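Re: [home-automation-chat] Can any of them cook tea yet?

Hello all,

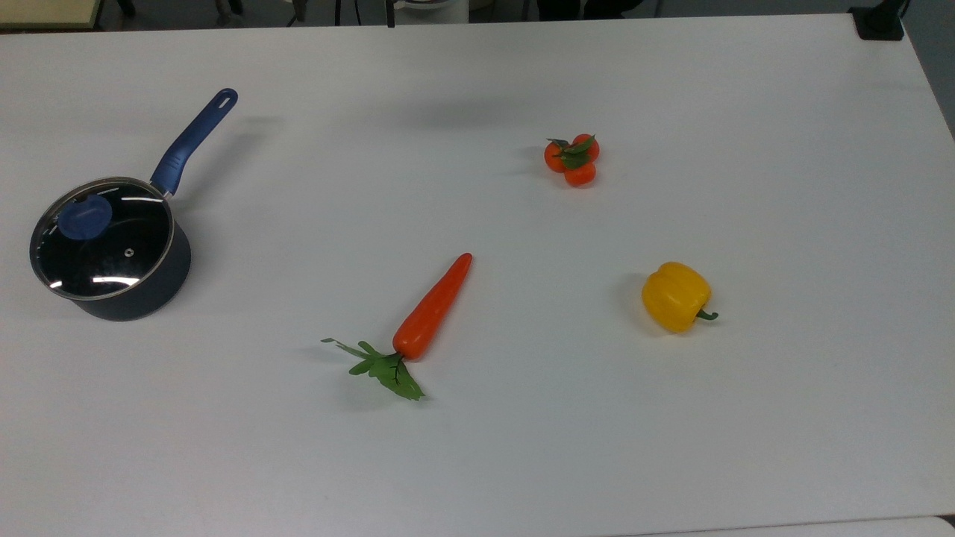 I've been meaning to answer this one properly, because I think the kitchen is where things are getting really interesting! The earlier message, for anyone who deleted it:

> We went to the open afternoon at Skamden in August and came away a bit flat.
> The arm took ages to put one carrot in a pan. My mother would have had the
> whole dinner on by then. We've been hearing "nearly there" for as long as
> I've been on this list. Is anybody seeing a machine do a real chore, start
> to finish, without a person standing over it?

Start to finish, in a kitchen it has never met: no, I haven't seen that. But "put one carrot in a pan" is a much bigger job than it sounds, and I'd love to stick up for it a little.

Think about a pan with its lid on. The lid has to come off by the knob, and then it has to go somewhere sensible, still in reach, without knocking anything. A glass lid is a pig for cameras, too, what with the shine and being able to see straight through it to the bottom of the pan. Then come the vegetables. A carrot wants picking up across its middle, and if it has its leaves on, the machine has to decide which bit counts as carrot. A pepper is all lumps and rolls away if you pinch it badly. Three tomatoes joined by their leaves, is that one thing or three? My niece had no trouble with that when she was two.

At Laryea we ran this sort of clearing-into-the-pan task 306 times over the spring, using toy vegetables so we weren't mopping up. The simple version, everything well spread out, went nicely once we stopped changing the lights. Lid off, things in, lid back on. Where it fell down was the lid going back: 32 of the failures were the lid sitting crooked and the arm cheerfully carrying on. I was so pleased when it began to notice and have another go by itself, I rang home.

Real food is another matter. Dridar had a go with proper tomatoes and I gather they got through a fair few. Soft things, slippery things, anything with a skin that splits, all still hard going. And chopping I wouldn't want to be near for a while.

The shop floor is further on, as you'd expect. The packing line at Bemoden puts about 700 boxes through a shift with one person keeping an eye on two cells, but every box is the same and sits in the same place. Your kitchen table isn't like that and mine certainly isn't.

So, slow, yes. But do go again next year if they'll have you, and ask them to move the pan halfway through. I'd dearly like to know what happens.

Has anyone tried one on washing-up?

All the best from the Laryea end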